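Prislow Bamboo Chopping Board – Ahonen Kitchen Shop, Nollstead

Boards & Knives > Chopping boards > Prislow

We have sold chopping boards for long enough to know that most people buy one by accident. They come in for a potato peeler, remember the state of the thing at home (warped, faintly oniony, used once as a tray for painting a birdhouse) and leave with whatever is nearest the till. The Prislow is on the middle shelf, which has done its sales no favours.

It is a plain rectangular board made from strips of bamboo. There is no groove round the edge, no handle, no drawer underneath for catching carrot ends and no slogan about wine. We did once stock a board with a slogan about wine. We still have most of them.

What you get

A light tan board with a striped grain that shows clearly from one end to the other. The stripes are the bamboo itself and vary from board to board, so please don't send yours back for having different stripes from your sister's. It arrives oiled, in a cardboard sleeve, with a care leaflet that we rewrote after the original told customers to "bathe the board with sincerity".

Who it suits

Anyone who cuts vegetables most days and would like to do it on something pleasant. It is kinder to an edge than glass (everything is kinder to an edge than glass, including the kerb) and it looks decent on a pale worktop. Long peppers, courgettes and leeks can lie down flat on it, and the smooth face wipes clean without much scrubbing.

Peppers deserve a word. The long red sort is glossy, slightly curved and keen to roll away the moment a knife comes near. Lay it on its side, let it settle into its own curve, and start with the point of the blade on the board beyond the pepper. Use a proper kitchen knife and not the little serrated one that came free with the cheese.
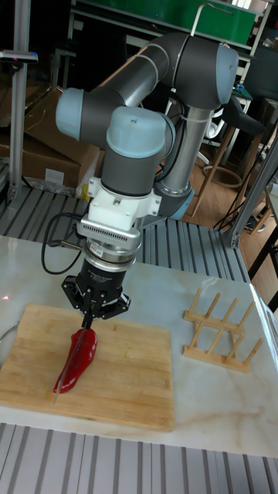
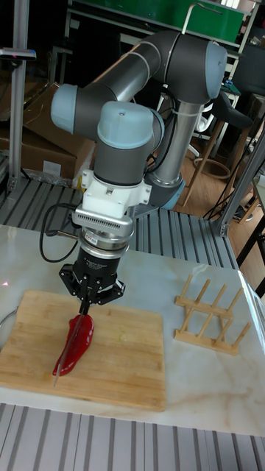

Long red pepper, bamboo board, kitchen knife.

Can I put the board in the dishwasher?
Please don't. The heat and the long soak open up the joins between the strips, and the board will come out shaped like a crisp. Wash it by hand in warm soapy water, dry it with a tea towel and stand it on its edge until it has dried through.

Looking after it

Oil it when it starts to look thirsty. Food-grade mineral oil is best. Olive oil goes sticky and then rancid, and we have smelt the results across the counter. Put on a thin coat with a cloth, leave it for 60 minutes, then rub off whatever is left. If you forget until February, it will forgive you, though it may look a bit grey about it.

Beetroot stains. So does turmeric. Half a lemon and some salt will shift a fair amount, and the remainder you can call character – we do, at sale time, with a straight face.

Keep one side for raw meat if you must use the same board, but we would much sooner sell you a second one.

Guarantee and returns

Splits along a join are covered for 2 years. Knife marks are not covered, on the grounds that it is a chopping board. Unused boards can come back within 3 weeks, in the sleeve, and "unused" means no garlic. We can tell.

Delivery

Free to Nollstead and Drudcombe. Elsewhere it goes by ordinary parcel post, and the board is heavy enough that we'd ask you not to have it left on top of the bin.

Questions about stock go to Jordan Stockdale at the Nollstead shop, who will also sharpen your knives if you bring them wrapped. Bare blades in a carrier bag will be politely refused.

Page last updated November 30, 2025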